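Nalow Table-Clearing Station
Operator Guide, Section 4: Starting a Shift With the Arms

Read this section before you plan staffing around the station. The sales sheet says the Nalow frees up one person per shift. At the Votard cafeteria, where this guide was written, it has moved that person to a different spot and given them different things to do.

4.1 Before you start

1. Check that the rail along the table edge is clear.
2. Press Home on the panel and wait for both arms to stop.
3. Take knives off the table by hand. The software has a cutlery mode. Leave it off until your supervisor has signed the cutlery page in the log.
4. Set the item list to Paper and Cups.
5. Press Run and stay within reach of the stop button for the first 40 items.

Caution: Keep your hands off the table while either arm is moving. The arms slow down near an obstacle but do not always stop.

4.2 What the arms handle, and how well

Paper napkins are picked up one at a time. A crumpled napkin gives the gripper plenty to pinch. A flat one may take several tries, and after 2 failed tries the station skips it and beeps. Someone has to walk over.
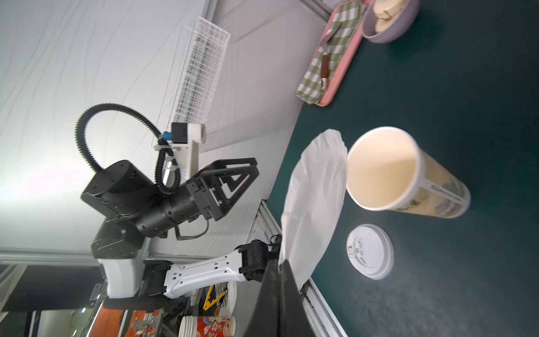 Does the station mean fewer people on the clearing shift?
So far the headcount at Votard is the same. The clearing job has turned into watching, resetting and picking up skipped items, and the log shows about 400 beeps in March.

Note: Cups and lids are separate items on the list. If a lid has come off, the station treats it as a new object and asks for confirmation on the panel.

4.3 When the station stops

1. Read the code on the panel and write it in the log before you clear it.
2. Press Hold. Wait for the light to turn amber.
3. Remove the item by hand.
4. Press Home, then Run.
5. If the same code comes back, shut the station down and clear by hand for the rest of the shift. Do not keep restarting it to protect the daily numbers.

Note: The Ekanayake service contract covers the grippers for 1,000 hours. It does not cover the time staff spend waiting for a technician. Log that time separately under Waiting.

4.4 Staffing and breaks

Do not leave one person watching the station and serving at the counter. We tried it during the lunch rush, and both jobs suffered. Watching is tiring in its own way, so trade places at least once before 1 p.m.

Pay grades have not changed with the new duties. Questions about that go to Farzana Khan in operations, and so do requests to turn the station off for a shift.

Cleaning the gripper fingers is covered in Section 5.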